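Name came up as a "possible match" to a sanctions list when sending a wire – what happens now?

Posted in Banking & Payments

Hi all, hoping somebody here has been through this. I run a tiny import business (me, a laptop and a spare bedroom) and I buy hand-knit blankets from a supplier called Skestness. I've paid them by wire every couple of months with no trouble at all. The last payment, which I sent through Ritura, has been stuck on "under review" for 11 days now.

When I finally got a person on the phone, she said the name of one of the owners on the other end was a possible match to somebody on a government sanctions list. She couldn't tell me which list or which owner. She asked me for an invoice and for the owner's date of birth, which I didn't have, so I had to send a really awkward email asking for it.

I've sent everything in since then. The status hasn't changed.

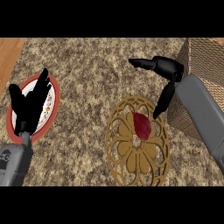 My supplier is being nice about it but they won't ship until they're paid, and I have a store waiting on the order. So a few things I'd love to know. Is my money frozen, or just sitting there? Can I cancel and send it through a different bank? And am I going to be on some kind of watch list myself now? I've never had so much as a late tax return and I feel like a criminal every time I log in.

Posted by blanketlady

kadlec_fan
Happened to me. Just wait, it clears eventually. Mine took forever and then one morning it was gone from the pending page. Never got an explanation or an apology either. I moved everything over to Kadlec after that and haven't had a problem, but I don't send much overseas anymore so take that for what it's worth.

papertrail
I did payment screening for a good few years, so let me try to calm you down a bit.

What you've hit is a name match. The software compares the names on a payment with the names on the lists, and it's set up to be jumpy on purpose. Lists include aliases and different spellings, and if your supplier's owner has a common last name he's going to light it up. A person then has to look at the date of birth, the country, the address and so on and decide whether it's the same guy. Most of the ones I looked at weren't even close.

On your first point, "under review" usually means the money is on hold while they check. A real block is a different thing. In the US that's when the bank decides it's a true match and has to lock up the funds and report it to the Treasury's sanctions office, and getting it released after that can take a license. Nothing you wrote sounds like you're there, but ask them straight out: "Is this payment pending or has it been blocked?" They should be able to tell you that much even if they can't share the rest.

Please don't cancel it and try again somewhere else while this one is open! I know it's tempting. But a second payment to the same name may well set off the same alert, and sending it in a different way to get past a hold is the kind of thing that does make people look twice at you. Same goes for leaving off the owner's name or shortening it.

As for a watch list, no. Having a payment stopped doesn't put you on the sanctions list. The bank may keep a note on your account that the match was checked and cleared, and that can help you next time.

Things I'd do today: call and ask whether the file is complete or if they're waiting on anything. There are 2 documents that get forgotten a lot, a copy of the owner's ID and something showing the company's registration. Get a case number. If you're still stuck after 4 more business days, file a written complaint with them, because those tend to land on a different desk.

tiluneo_user
Following this one. I'm with Tiluneo and got the same message last April over a payment to my own cousin – same name as some general, apparently. They wanted his passport and a letter saying what the money was for. It was for a used tractor. It went through in the end, but I had to send the passport scan twice because the first one was too blurry to read.

blanketlady
Thank you all so much, especially papertrail. I called and it's pending, not blocked, and they were missing the registration paper. Sent it over on my lunch break. Will come back and post when it moves.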